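Spring onions: buying, keeping and cutting

Spring onions are cheap and quick to use, and they go off faster than most things in the vegetable drawer. A bunch left in its shop wrapper is often slimy by the fourth day. With a bit of work when you get home it should last well over a week.

Buying

Look for firm white ends and leaves that stand up on their own. Yellow tips can be trimmed, but leave any bunch that feels wet in the middle. Thick stalks are better for frying and thin ones for salads. The very long kind sold in Asian grocers is milder than it looks and holds up well in soup.

Keeping them whole

Take off the elastic band first. It bruises the stalks and the rot starts there. Wrap the bunch in a sheet of kitchen paper, put it in a bag with the top left open and keep it in the bottom drawer.

If you have room on the windowsill, stand them in a glass with enough water to cover the roots. Change the water every other day. Yamila Sosa wrote in to say she snips the green tops as she needs them and lets them grow back, and gets two or three cuttings before the flavour fades.

Washing

Grit hides where the leaves fork. Hold the stalk upside down under the cold tap and open the fork with your thumb. Peel off the outer layer if it is papery or loose. Dry the stalks well before cutting, as wet ones slide about on the board.

Cutting

Lay the stalk lengthways across the board and trim the root end as close as you can. If the green part hangs over the side, cut the stalk in half and line the two pieces up.

For rings, keep the tip of the knife on the board and rock it. For a stir-fry, cut on the slant into pieces as long as the top joint of your thumb. A blunt knife crushes the green part and leaves the rings joined together in a string – if that happens, sharpen it before you go on.

Put a damp cloth under the board if it moves. This matters more on marble and other smooth tops than on wood.

Freezing

Chopped spring onions freeze well for cooking, though they are too soft for salads afterwards. Spread them on a tray for about 20 minutes, then tip them into a clear bag, press it flat and squeeze out the air. Break off what you need and put it straight in the pan. Chopped herbs can be done in the same way. Keep them in a separate bag, or they will taste of onion.

Getting rid of the smell

Rub the board with half a lemon and coarse salt, leave it for a few minutes and rinse. Wash a bamboo board by hand and stand it on its edge to dry.
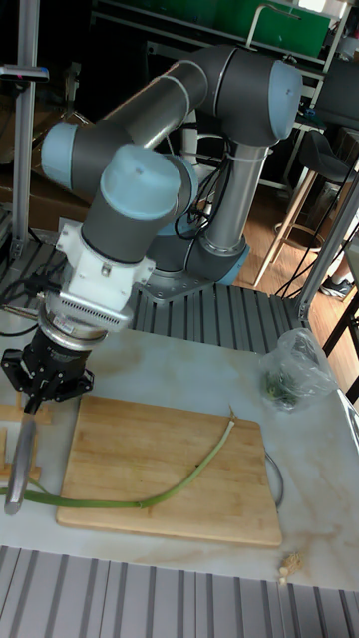 Green onion on a bamboo board, with chopped herbs bagged at the side.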